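Company > Who We Are > About Us
2001-05-26 | Posted by Bodik office

Bodik is a small cooking school and supper kitchen on the Prustia road, two doors up from the old Druvard mill. Evening classes mostly. Soups, breads, dumplings, a bit of pickling. No certificates, no exams, you come and cook and then you eat it.

Opened in February with 7 students and one oven that worked. Up to 70 a month now, which is more than the coat rack can handle. Sorry about teh coats. 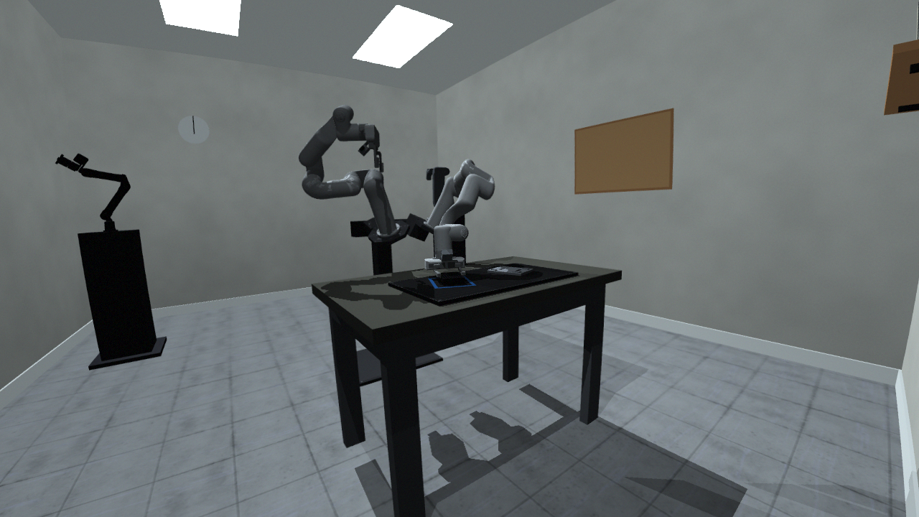

Dough is still the heart of it. First night, everyone makes Kamel rolls, our house recipe, 500 grams of flour each and no machine mixing till you know how it should feel. Bring an apron, short sleeves are best. We're fussy about work surfaces too. A dark glossy top like the one on the black table shows every speck of flour, so wipe down as you go, then wipe again. Same goes for home kitchens.

Classes fill up quick. Best to phone in the afternoon, mornings we're at the market. Kids welcome with a grown-up. Tell us about allergies before you come, not when the soup is on the table please.

Supper club runs after the late class, bring a bottle if you like. Parking behind the mill, recieved no complaints so far.

Comments (7) | Shared 111 times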